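분류: 주방 노트 > 쌀·육수
20. 9. 14. 콘수엘로 아리에타

오븐 쌀 요리, 가을 메뉴용. 지난번 노트에서 이어서 쓴다. 앞부분은 Amparo가 갖고 있는 공책에 있으니 육수 비율이 헷갈리면 그쪽을 볼 것.

오늘 하려던 것은 두 가지였다. 하나는 Rivas에서 새로 받은 쌀로 기존 레시피를 그대로 돌려 보는 것, 다른 하나는 바닥 누룽지가 가운데만 타고 가장자리는 허옇게 남는 문제를 잡는 것. 첫째는 끝냈고 둘째는 절반쯤 갔다.

쌀

Rivas 쌀은 8월에 받던 것보다 알이 짧고 통통하다. 씻은 물은 덜 뿌옇다. 생쌀을 씹어 보면 가운데가 단단하게 버틴다. 포장을 뜯고 바로 계량했고, 한 판에 441g을 썼다. 예전 쌀로 쓰던 양 그대로다. 바꾸고 싶은 마음이 있었지만 한 번에 하나만 바꾸기로 했으니 참았다.

육수는 어제 끓여 식힌 닭 육수에 병아리콩 삶은 물을 섞었다. 병아리콩 물을 넣으면 색이 탁해지는 대신 쌀 표면에 윤기가 돈다. 소금은 육수 단계에서 맞춰 놓고 쌀을 넣은 뒤에는 손대지 않았다. 간을 보았을 때 그냥 마시기에는 짜다 싶은 정도여야 나중에 맞는다. 지난주에 내가 마시기 좋게 간을 했다가 밥이 맹탕이 되었다.

소프리토는 토마토를 강판에 갈아서 껍질을 버리고 마늘, 파프리카 가루, 올리브유로 볶았다. 양파는 안 넣었다. Amparo는 양파가 들어가야 단맛이 산다고 하고 나는 쌀이 퍼진다고 생각한다. 이 문제는 결론이 안 났다. 다음 회차에 양파 넣은 판을 따로 하나 만들어서 비교하기로 했다. 파프리카 가루는 불을 끄고 넣어야 한다. 새로 온 사람이 볼 수도 있으니 적어 둔다. 켠 채로 넣으면 금방 쓴맛이 난다.

첫째 판

오븐 214도, 예열 충분히. 토기 그릇에 소프리토를 깔고 쌀을 넣어 기름을 입힌 다음 끓는 육수를 부었다. 통마늘 한 통은 가운데에 세우고, 감자는 얇게 썰어 둘레에, 토마토는 반으로 갈라 위에 얹었다. 순대는 둘만.

23분에 꺼냈다. 윗면은 좋았다. 토마토 가장자리가 살짝 검게 그을렸고 감자도 다 익었다. 밑을 긁어 보니 가운데에만 누룽지가 앉았고 가장자리 쌀은 약간 질었다. 쌀알은 예전 쌀보다 낫다. 꺼내고 나서 상에 둔 채로 한참 이야기하다가 다시 먹었는데 퍼지지 않았다. 예전 쌀은 그 정도 두면 숟가락에 덩어리로 붙어 올라왔다.

순대는 문제가 있다. 터졌다. 껍질이 얇은 것이 와서 그렇다고 생각하는데, 바늘로 찔러 두지 않은 내 탓도 있다. 흘러나온 것이 쌀에 섞여서 그 둘레만 맛이 진하다. 나는 이 부분이 제일 맛있었고 Amparo는 보기 싫다고 했다. 손님상에 나가는 그릇이니 Amparo 말이 맞다.

둘째 판

나머지는 똑같이 하고 그릇만 철판으로 바꿨다. 넓고 얕은 것. 철판은 열을 빨리 받으니 누룽지가 고르게 앉을 줄 알았다. 가장자리는 확실히 나아졌는데 이번에는 전체가 너무 빨리 말랐다. 윗면 쌀이 설익은 채로 국물이 다 없어졌다. 감자도 덜 익었다. 이 정도면 내보낼 수 없다.

철판을 계속 쓰려면 육수를 늘리거나 중간에 덮개를 씌워야 한다. 덮개를 씌우면 윗면이 안 그을린다. 그러면 오븐 요리라고 부르기가 애매해진다. 옆 동네 가게들이 파에야 팬에 볶아서 오븐에 잠깐 넣었다 빼는 식으로 팔고 있는데, 우리는 그렇게 하지 않기로 이미 정했다.

셋째 판

다시 토기. 오븐 안에서 놓는 자리를 바꿨다. 첫째 판은 중간 칸 철망 위였고 이번에는 맨 아래 칸, 바닥판에 바로 놓았다. 시작하고 10분까지는 바닥판에 두었다가 중간 칸으로 올렸다. 옮길 때 무겁고 국물이 출렁거려서 조금 쏟았다. 영업 중에 이 동작을 반복하라고 하면 누군가 손목을 덴다.

결과는 세 판 중 가장 좋다. 가운데와 가장자리의 차이가 줄었다. 가장자리에도 색이 났고, 긁으면 얇게 한 장으로 떨어지는 데가 있었다. 그래도 문 쪽은 여전히 약하다. Hernero 오븐은 원래 문 쪽 온도가 처진다. 문 패킹을 갈아야 한다는 이야기가 여름부터 나왔는데 아직 그대로다. 내일 전화할 것.

옮기지 않고 같은 효과를 낼 방법을 생각해 봤다.
- 토기를 빈 채로 먼저 데워 놓고 시작한다. 깨질 위험이 있다. 한 개로만 시험할 것.
- 두꺼운 철판을 중간 칸에 깔고 예열한 뒤 그 위에 토기를 올린다. 이쪽이 가능성이 높아 보인다. 피자용으로 쓰던 판이 창고에 있다.
- 가스 불에서 먼저 끓여서 넣는다. 토기 바닥에 불자국이 남는데 손님이 싫어하지는 않을 것 같다.

시식

점심 영업 끝나고 홀 사람들과 같이 먹었다. 첫째 판과 셋째 판만 냈다. 어느 것이 어느 것인지는 말하지 않았다. 대체로 셋째 판 쪽 그릇이 먼저 비었다. 짜다는 사람이 둘 있었고, 한 사람은 마늘을 통째로 넣는 것이 부담스럽다고 했다. 손님이 마늘을 어떻게 먹는지 모를 수 있다는 이야기도 나왔다. 꾹 눌러서 속을 짜내 밥에 비비면 되는데, 상에 놓을 때 홀에서 한마디 해 주면 해결될 일이다. 메뉴판에 설명을 길게 쓰는 것은 반대다. 우리 메뉴판은 지금도 글이 많다.

이름을 두고도 말이 오갔다. 그냥 '오븐 쌀'로 쓰자는 쪽과 Hernero라는 가게 이름을 붙이자는 쪽이 있었다. 나는 오븐 쌀이 좋다.

같이 낼 것

Korkinis에서 온 올리브를 곁들여 보았다. 짠맛이 강해서 이 밥과는 안 맞는다. 올리브 자체는 좋으니 바 쪽 안주로 돌린다. 대신 식초에 절인 고추와 양파 채가 잘 맞았다. 병아리콩이 무거워서 중간에 신 것을 한 번 먹어야 끝까지 간다. 절임은 하루 전에 해 놓으면 되고 원가도 얼마 안 든다.

샐러드는 상추 심 쪽만 써서 레몬과 기름으로 간단히. 안초비를 얹었다가 뺐다. 밥에 순대가 이미 들어 있다.

와인은 아직 안 맞춰 봤다. Amparo가 Asent 쪽 화이트를 한 병 가져오기로 했는데 잊었다. 빨간 것만 마셔 봤고 나쁘지 않았지만 파프리카와 붙으니 끝이 좀 텁텁하다. 차게 해서 내면 나을지도 모른다.

포장용

포장 주문을 계속 받을 거라면 이 메뉴도 나가야 한다. 토기째로는 못 보낸다. 알루미늄 용기에 일인분씩 구워 봤다. 쌀은 괜찮았지만 누룽지는 없다시피 하고, 뚜껑을 덮으면 김 때문에 윗면이 젖는다. 뚜껑에 구멍을 내면 식는다. 구멍을 냈을 때와 안 냈을 때를 놓고 삼십 분씩 두었다가 먹었는데, 나는 조금 식더라도 구멍 있는 쪽이 낫다고 본다. 집에서 오븐에 다시 넣으라는 쪽지를 붙이는 방법도 있다. 다만 집에 오븐이 없는 손님이 꽤 된다.

용기 크기도 다시 봐야 한다. 지금 쓰는 것은 깊어서 쌀층이 두껍다. 더 얕고 넓은 것을 찾아 달라고 납품처에 말해 두었다. 종이 용기는 기름이 배어서 뺐다.

감자는 포장용에서 빼는 것이 맞다. 뚜껑 밑에서 물러진다. 그 자리에 병아리콩을 더 넣으면 양도 덜 허전해 보인다. 토마토는 그대로 둔다.

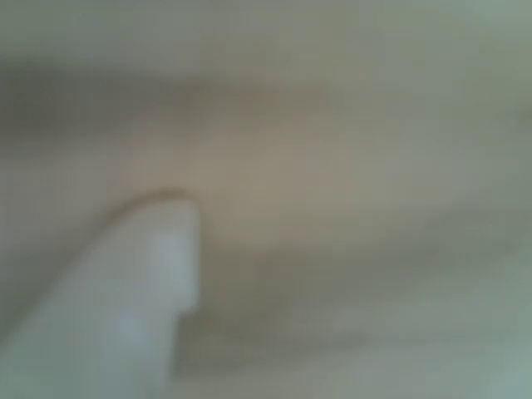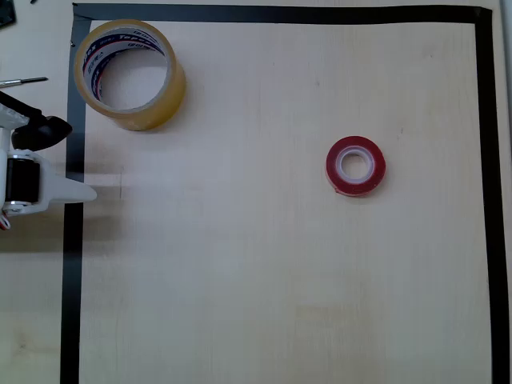 원가는 아직 정확히 못 냈다. 순대를 다른 것으로 바꾸면 다 다시 계산해야 해서 미뤘다. 껍질 두꺼운 순대를 쓰면 단가가 오르고, 대신 하나만 넣어서 반으로 갈라 올리면 비슷하게 맞을 것 같다. 돼지갈비를 작게 토막 내서 넣는 판도 해 보고 싶다. 미리 구워서 넣어야 하니 손이 한 번 더 간다. 점심에는 무리고 저녁에만 가능할 듯.

영업 흐름도 따져 봐야 한다. 오븐에 한 번에 토기 네 개가 들어간다. 주문받고 시작하면 손님이 자리에 앉아서 꽤 기다린다. 전채를 먼저 드시게 하면 되지만 혼자 와서 밥만 드시고 가는 점심 손님은 곤란하다. 점심에는 시간을 정해 놓고 구워서 한 번에 내는 방식이 낫다. 예약받을 때 미리 물어보면 남는 것도 줄어든다. 남은 것은 다음 날 직원 식사로 볶아 먹으면 되는데, 오늘 첫째 판 남은 것을 기름에 지져 보니 구운 것보다 맛있다는 말까지 나왔다. 달걀 하나 얹으면 바에서 팔아도 되겠다. 이건 따로 적어 둘 것.

육수 쪽 메모. 닭 뼈를 먼저 굽고 끓인 것과 그냥 끓인 것의 차이는 이 요리에서는 거의 안 느껴졌다. 소프리토가 세서 그렇다. 굽지 않은 쪽으로 간다. 오븐 자리도 아낀다. 사프란은 넣지 않았다. 색은 파프리카로 충분하고, 넣자는 의견은 홀에서만 나왔다.

토기 얘기 하나 더. 새로 산 그릇은 쓰기 전에 물에 담가 두었다가 써야 하는데 오늘 쓴 것 중 하나는 그 과정을 빼먹은 것 같다. 유약 안 바른 바닥 쪽에 실금이 보인다. 아직 새지는 않는다. 선반 맨 오른쪽에 따로 빼 두었으니 영업에 쓰지 말 것. 시험용으로만.

다음에 할 일
- 피자용 철판 깔고 토기로 한 판. 온도와 시간은 첫째 판 그대로.
- 양파 넣은 소프리토 한 판 (Amparo).
- 순대 바꿔서 한 판. 바늘로 찔러 둔 것과 안 찌른 것을 같이 넣기.
- 오븐 문 패킹 전화.
- Asent 화이트 가져오기. Amparo에게 전날 문자할 것.
- 얕은 용기 견본 오면 포장용 다시.
- 절임 고추 레시피를 벽에 붙인 종이에 옮겨 적기. 지금 것은 기름이 튀어서 식초 양이 안 읽힌다.

Rivas 쌀은 계속 쓰는 것으로 하고 한 자루 더 주문했다. 창고 아래 칸은 습하니 도착하면 위 칸에 올려 달라고 주방 문에 적어 두었다.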